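Chapter 5
Tools of the Trade: How Offices Changed the Way We Write

If you have ever watched an older relative type a letter, you may have noticed how hard they hit the keys, as though each one owed them money. That habit comes from the typewriter, and it is a lovely place for us to begin, for the story of office work is to a large degree a story of hands and the things we have asked them to do.

In Chapter 2 we met the clerks of Tremside, who copied every bill and letter with a steel pen and went home with ink on their cuffs. We now move forward to the years when the typing room arrived — noisy, crowded, and to many young people terribly exciting — and then on to the desk as most of us know it today.
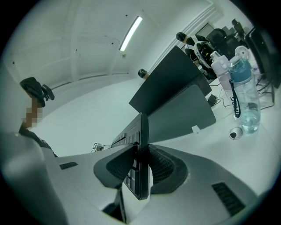
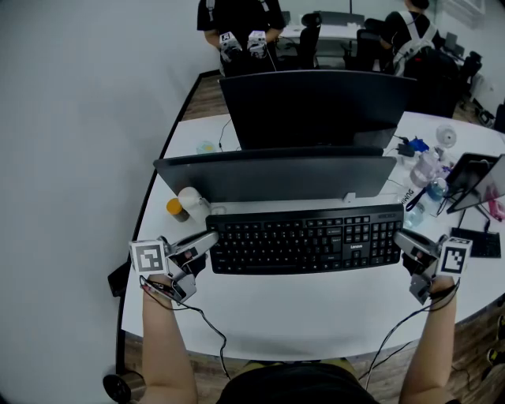

Figure 5.1. The black computer keyboard, a common piece of desk equipment.

Letter layouts changed far more slowly than the machines did. Hartmut Stöcker, who ran a small printing shop in Tremside, kept his order forms in the same layout for 14 years, even after he had replaced nearly everything else in the building (his old ledgers, which we will read from later, are a delight).

As you work through the chapter, keep a short list of the writing tools you use in a single day. Don't leave out the humble ones, like the pencil stub by the telephone or the back of an envelope! We will come back to your list in Section 5.2, when we ask which jobs moved to the keyboard first and which ones stayed stubbornly on paper.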